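**Vodix cell, equipment spend, March**

Halldóra, quick one before Saturday. Second gripper ordered from Moteo, 1,265 all in. Spare fingertips still to come out of the same line, Prudow quote is 39 a set, want 2 sets.

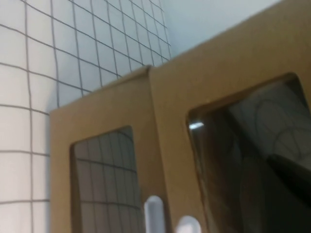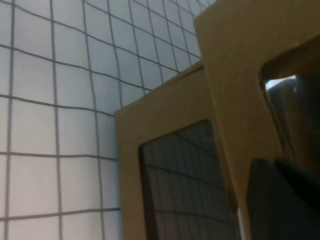 Cardboard with cut-out windows, grid behind, both views.

Progress report no. 2, p. 39

Wrist camera stays as is for now, no money asked. Lighting not bought yet, Macaraeg slow to anser. Have pencilled in 200 for it. If that's too much tell me this week and I'll move it to next quarter.

Tormod Lindholm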